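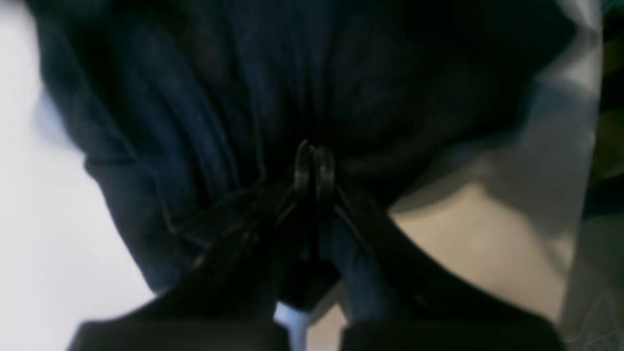 Laundry is where robot companies go to impress people, and Prarneo is no exception. In May I watched Radwa Mansour spend a long afternoon showing a machine how to handle clothes. She works the arm by remote control, and the software is supposed to learn from her moves. A lot of it comes down to moments like two black fingertips closing on one fold of navy cloth, with creases running out from the pinch. She made it look easy. She is also a person with eyes, patience and years of folding her own shirts.

The plan calls for 3000 of these lessons. Karim Ramadan, who runs the project, calls that a modest number. I asked what happens when the robot meets a sweater it was never shown, and he talked for a while about the next round of funding. 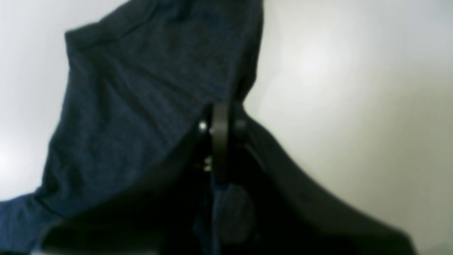 My doubts are simple. A good teacher makes a poor machine look clever, and the clips that reach investors tend to be the ones where a human has the controls. Prarneo's own tests, run with no one steering, covered 50 tries at a single task on a single table. Mansour is more careful than her boss. "It copies me on a good day," she said, "and it copies my mistakes too." She would like to see it work in somebody's bedroom – her sister's, for a start – before anyone talks about a price.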